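Print this message | E-mail this message
February 24, 2023
From: Kelly Rudd
To: Drestbridge bakers list

Pillay wrote:
> Which bread baskets are people using for the counter? Our
> willow ones shed bits into the rolls.

We switched to dark woven ones in August. The strands look like synthetic rattan, and I haven't picked any bits out of the bread.

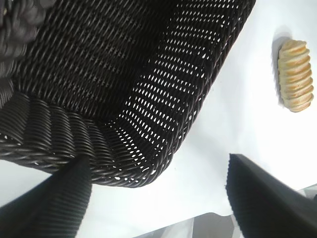 I paid for 2 from Somano and have not needed more. We sell about 700 rolls in a busy week, and they get refilled all day. Crumbs do collect in the weave. I knock them out over the sink at closing and go along the braid with a dry pastry brush. A cloth liner helps if you sell anything with seeds.

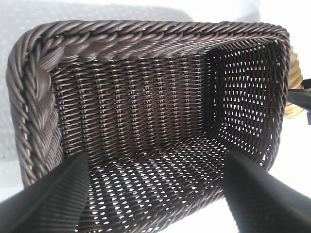

Dark brown basket with braided rim.

Brustgate has a similar one, but the sides were too high for our shelf.

Kelly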